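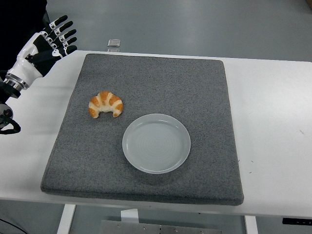

Home | Tables | Benches | Oils and waxes | Offcuts | Delivery | Talk to us

Trestle tables and worktops > Folding and sectional

The Clamness Table

We have been making the Clamness in one form or another for a long while now, and it is still the table we get the most letters about. People write to tell us it has been a wallpapering table, a wedding table, a place to lay out the pieces of a quilt, a potting bench for one wet spring and then a dining table again by June. We like hearing it. A good plain table ought to be able to put up with all of that, and then be wiped down and asked to do something else in the morning.

The idea is a simple one and we can't claim to have thought of it first. There is a top, there are two trestles, and the top sits on the trestles and is held there by four turn-buttons underneath. Take the buttons round a quarter turn and the top lifts away. The trestles fold to about the thickness of a large dictionary and will go behind a wardrobe or up in the loft, and the top will stand against a wall without any fuss provided you put something soft under the edge. Two people can have it up in the time it takes the kettle to boil. One person can do it too, with a bit of patience and a clear floor, though we'd ask you to stand the top on its long edge first and walk it up on to one trestle before going round to the other. Please don't try to drop it down flat from above, which is how most of the dented corners we see come about.

Sizes

The Clamness comes in two lengths, and the shorter one outsells the longer by a good way. The Clamness Short has a top 1000 mm long, which suits a small kitchen, a sewing corner or a landing where nothing else seems to fit. The Clamness Long has a top 201 cm from end to end, and if you are wondering about the extra centimetre, it is left over from an old jig that we grew fond of and never changed. Both tops are the same depth from front to back, so a Short and a Long can be pushed together in an L or end to end without a step along the edge.

Standing height is 742 mm for both, measured from the floor to the working surface. We settled on that after a great deal of going back and forth, and it does well for sitting at on an ordinary kitchen chair. If you mean to stand at your table for hours at a time, cutting out fabric or rolling pastry, you will want the raising blocks (see further down), because leaning over a dining-height table all afternoon is hard on the back, and we speak as people who have done it.

The top

The top is birch ply with a solid birch lipping let in all the way round. You can have it oiled, which keeps the pale colour for a year or two and then goes gently towards honey, or painted in any of our usual shades. The paint is a tough satin and wipes clean with warm water and a drop of washing-up liquid. Beetroot will mark it if left overnight. So will turmeric, and so will certain felt pens, and there isn't a painted surface we know of that would tell you otherwise. A light rub with a very fine pad and a little of the touch-up paint will see to most things, and we put a small tin of the matching colour in with every painted top.

The oiled finish needs a bit more looking after and gives you more back. Put a thin coat of the Wiltano hard oil on when it arrives, even though we've oiled it already, and another a month later, and after that once or twice a year whenever it starts to look thirsty. Use far less than you think. A tablespoonful does the Short top nicely. Rub it in, leave it a quarter of an hour, and rub off every bit you can with a clean cotton rag. Lay the rag out flat outdoors to dry before it goes in the bin, and never leave it screwed up, as oily rags can heat up and catch fire by themselves.

The trestles

The trestles are ash, with a wide foot and a cross rail that sits low enough to rest your heels on. We used to put the rail higher and had so many kind but firm remarks about knees that we moved it. The hinges are brass and come from Cattaneo, who have supplied us for years and who make the only folding hinge we have found that doesn't start to squeak by the second winter. There is a strap between the two halves of each trestle to stop it doing the splits. If the strap ever frays, send us a note with your postcode and we'll pop a new one in the post at no charge, however old the table is.

Felt pads are fitted under the feet. They are fine on boards and tiles, and they gather dog hair at a remarkable rate, so turn the trestles over now and then and give them a once-over with a stiff brush. For outdoor use (a party on the lawn, say) take the pads off and put them somewhere you will remember.

How much it will carry

Spread evenly, either length will carry everything you're likely to put on a table, including a sewing machine, a full Sunday lunch or a set of encyclopaedias. What it doesn't care for is a heavy weight right at one end, out past the trestle. Don't sit on the end, and don't let anyone else sit on the end at a party, which we know is easier said than done. If you'd like to clamp something to it, such as a mincer or a small vice, set it directly over a trestle and put a scrap of wood between the clamp and the underside.

Extras

Raising blocks, set of four. These slip over the feet and bring the table up by 210 mm, to a comfortable standing height for most people. They are a snug fit when new and ease off after a few goes. Not to be stacked.

Daltik carrying strap. A wide webbing strap with a padded shoulder piece that goes round the folded trestles. The top still has to be carried under the arm or between two of you. If you are taking the table to craft fairs and village halls, we'd say the strap is the one extra worth having from the start.

Cotton cover. A plain unbleached cover for the top when it's stored, with ties along one side. It washes at thirty and shrinks very slightly the first time, which we've allowed for in the cutting.

Second shelf. A slatted shelf that sits across the two low rails. Handy for baskets and boxes, though it does of course mean you can't fold the trestles till you've lifted it off. Made for the Short only at present. We've been asked for a Long version a good many times and have tried it twice, and both times it sagged in the middle.

Ordering and delivery

Everything is made to order, so please allow five weeks for an oiled table and six for a painted one, as the paint wants a proper spell to harden before it can be wrapped. We'll write to you when it's ready and agree a day that suits. The Short goes by ordinary carrier in two flat boxes. The Long comes on our own van or with a two-person delivery firm, depending where you are, and they will bring it into a downstairs room but not up a flight of stairs. Do measure your hallway if it has a turn in it. The top doesn't bend, and we have had one or two go in through the sitting-room window.

The boxes are plain cardboard with paper packing and no polystyrene. If you can spare the room, keep the long flat one, as it makes a very good storage sleeve and saves a lot of swearing when you next move house.

If you'd like to see the colours before deciding, we send out painted and oiled samples on small squares of the real birch. You can have up to four, and there is no need to send them back. Put them by the window where the table is going and look at them in the morning and again in the evening with the lamps on, since the greens in particular change a good deal between the two.

Questions about odd sizes are welcome. We can usually cut a top narrower and can sometimes make the trestles lower for a children's table, but we can't go longer than the Long, as the sheets don't come any bigger and we aren't keen on joining them.

Filed under: tables, folding, made to order

Tables | Benches | Care notes | Samples | Back to top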